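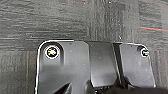

Dark gray carpet tile, thin orange-red line near the top

Plikley Tool Talk > Hand Tools > Ratchets and Sockets

Fine tooth ratchets: worth it or overkill?

mbeki_garage
Joined: November
Finally replaced my old 1/4" drive ratchet with a Coda fine tooth and WOW, what a difference behind a dashboard! I had 5 degrees of swing to work with, if that, and it just kept clicking along. Now I want the 3/8" version too. Anyone running one on bigger stuff, suspension bolts and so on?

torquey52
Love mine in 1/4". Wouldn't trust it in 3/8" though. Finer teeth means smaller teeth, and I skipped one on a rusty caliper bracket and took the skin off two knuckles. Coarse ratchet for anything stuck.

Margarida Figueiredo
I have to disagree a little, torquey52! These have more than one pawl in contact at a time, so the load gets shared. I've leaned on my 3/8" Coda for years (fence work, trailer hitch, my brother's awful tractor) and never skipped it. Did you clean the old grease out of yours? Thick grease can keep the pawls from seating all the way.
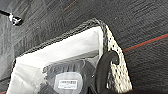

Re: Fine tooth ratchets: worth it or overkill?

torquey52
Never opened it, so maybe. I still say break it loose with a breaker bar and then swap to the ratchet. A breaker bar has nothing in it to skip.

cudunton_dan
Breaker bar first, yes, every time. But the fine tooth is so much nicer for everything after that! Light oil in the head, go easy on it. The rebuild kit at the Cudunton store is part 407 for the 1/4" and 278 for the 3/8". Check the size stamped on your handle, the kits look nearly the same in the bag and I've come home with the wrong one.

mbeki_garage
Thanks all, ordered the 3/8" AND a breaker bar, ha. Will pull the head apart before I use it and see what the grease looks like. Does the snap ring need special pliers or will a pick do it?

Margarida Figueiredo
A pick works fine. Keep a thumb over the spring, it flies!

Last reply February 2026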